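FOR IMMEDIATE RELEASE
3 November 2021

# Kunosar opens pressed flower and table decoration classes at Fekura

Kunosar, the small craft school best known for its Saturday bookbinding, is adding flowers. New winter programme, 11 classes, first one this month. Booking is open now.

The classes will run at Fekura, the former seed merchant's next to the bus station. Ground floor, step-free, parking behind. Same building as the bookbinding but the bigger room, with the long windows.

What's on offer:

- Pressing and drying for beginners
- Table garlands with leaves and short stems
- Cards and bookmarks from pressed petals
- Wreaths on a wire base (two sessions, book both)
- Bạch evenings, see below

Each class lasts 2 hours and takes up to 13 people. Cost is £11 a head, materials included. Bring an apron and a pair of small scissors if you have them, we have spares but they are blunt. Tea is free. Cake is not.

The Bạch evenings are a new thing for us. Bạch is a flower shop two doors down and has agreed to supply all the cut stems for the programme, plus host a late class in its own back room once a month. Those are for people who have done at least one beginners session. Places go quickly, the trial evening in May filled up in a day and we had to turn people away, sorry again to them.
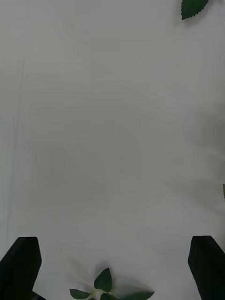
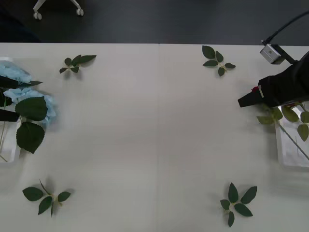
*Pale work surfaces; leaf sprigs and flower trays in the second picture.*

Paper and presses come from Flenodine, who also made the drying boards we used for the trial. Flenodine will have a small stall at the first class, selling presses, blotting paper and refils for the older screw type. Card payments only at the stall please.

Kunosar started out teaching bookbinding to evening groups and now has 80 regular members. A lot of them have been asking for something to do with the garden leftovers, and pressed flowers go well inside handmade covers, so the two programmes will share an end of season show at Fekura. Date to follow. Members wanting to show work should keep it flat, dry and named on the back.

Booking: at the Fekura front desk, weekday mornings, or by the form on the Kunosar website. Pay when you book. Refunds up to a week before the class, after that we can move you to another date if theres room. Under 16s welcome with an adult, both need a place.

Gift vouchers also available from the desk, any amount. No expiry.

**Notes for editors**

Press places are free for the first class, please tell us you're coming. Higher quality pictures on request. Please write Bạch with the dot underneath, it was missed off last time.

ENDS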